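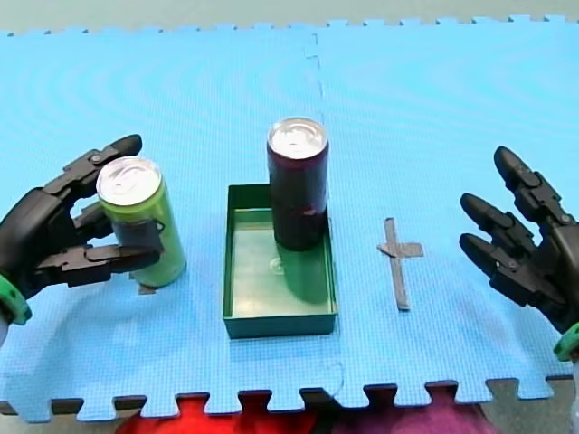

Green can, maroon can and tray on the blue mat, Jul 31, 2025.

The refreshment station at the Skarnley building was reviewed this morning ahead of the November open house. The purpose was to settle a standard layout for drinks service, so that every table is set the same way. One shallow green tray will be used at each place, long side running front to back, and the blue foam mat stays under it.

The maroon can is kept in the tray, toward the upper right corner. The green can stands on the mat to the left.

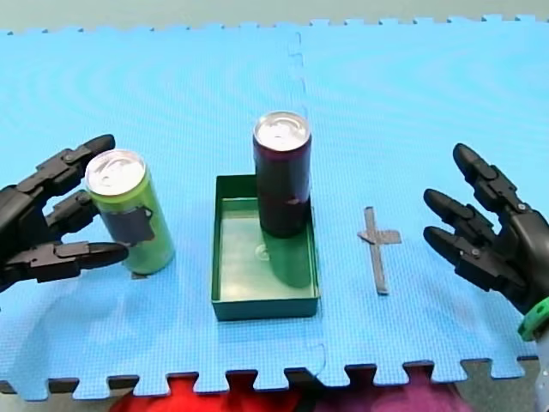

The right side of the mat is marked with a cross in grey tape, and the same mark will be used at the other tables. Tape was preferred to chalk, which did not hold at the Grunditz site last year.

Stock was then confirmed. The storeroom holds 821 cans, of which 419 are set aside for the first day. Attendance is expected to be over 2,000 — a further order will be placed with Zimlow next week. The Vaněk trays are to be wiped after each use and stacked upside down on the lower shelf. The request for a second storeroom key remains open.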